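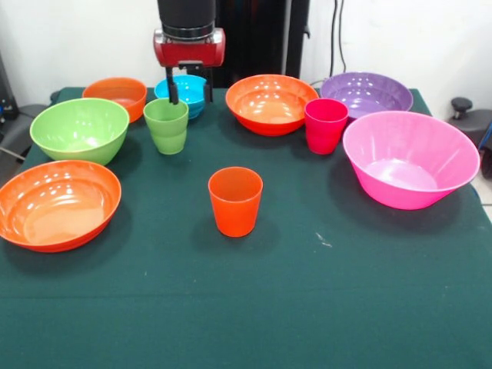

Pues en mi casa el plástico se tira todo cada verano y se compra nuevo, que para lo que cuesta no merece la pena andar guardándolo. Eso me lo dejaron en los comentarios de la entrada anterior, firmado solo como "lectora de Tirkeck", y llevo dándole vueltas desde entonces. Porque yo soy justo lo contrario: guardo hasta las tapas sin táper.

Total, que en junio toca la merienda grande del barrio y este año me he propuesto llegar con los deberes hechos (el año pasado acabé cortando sandía a las once de la noche con un cuchillo de untar, no digo más). Somos muchos, cada uno trae lo suyo y siempre sobra pan y faltan platos. ¡Siempre! 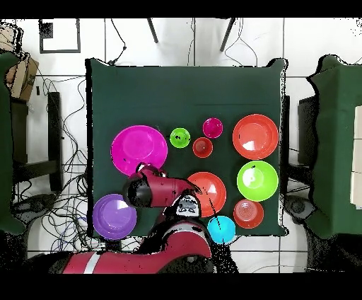

Lo primero ha sido el menú. Nada de cosas que se coman con cuchillo, eso lo tengo clarísimo. Empanada de atún, ensaladilla, tortilla con cebolla (sí, con cebolla, no admito debate) y una limonada que hago con hierbabuena del balcón. La receta la saqué de un cuadernillo de Quispe, la tienda de especias de la esquina, y la he ido cambiando tanto que ya no se parece en nada a la original. Le pongo menos azúcar y una pizca de sal, probadlo.

Lo segundo, las cuentas. Con 5 euros por cabeza nos llega para la bebida, el hielo y la fruta. El hielo lo pido en Ullden, que lo traen a casa, y así no voy yo con las bolsas goteando por toda la calle.

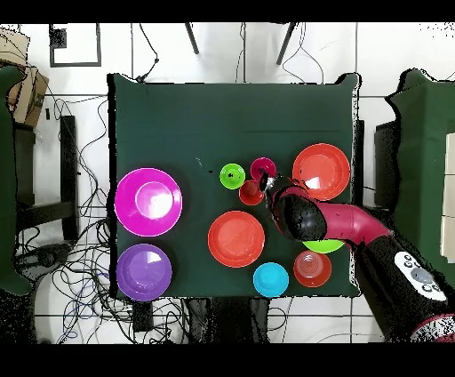
También he aprendido a no sacarlo todo de golpe. Antes ponía la comida entera a las siete y a las ocho aquello era un campo de batalla, con la ensaladilla al sol y los niños metiendo la mano en las aceitunas. Ahora va por tandas: primero lo salado y frío, luego la tortilla, y el dulce cuando ya empieza a refrescar y la gente se ha sentado por fin.

Y un plato o un cuenco para los huesos de las aceitunas, por favor, que luego aparecen en las macetas hasta Navidad.
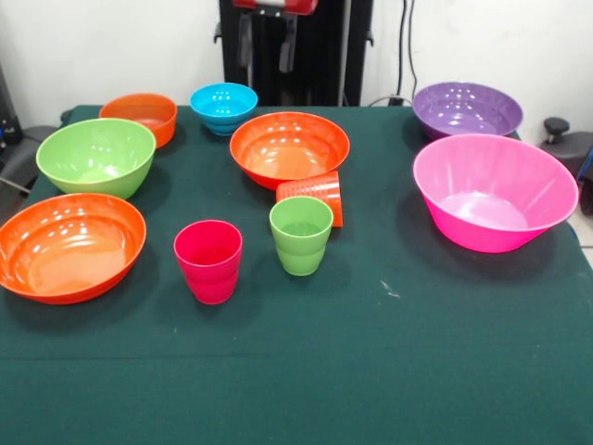

Lo que me falta por comprar

Servilletas, limones, dos barras de pan menos que el año pasado y una bolsa de garbanzos, que quiero probar a hacer hummus. Si alguien tiene una receta que no quede como cemento, los comentarios están abiertos.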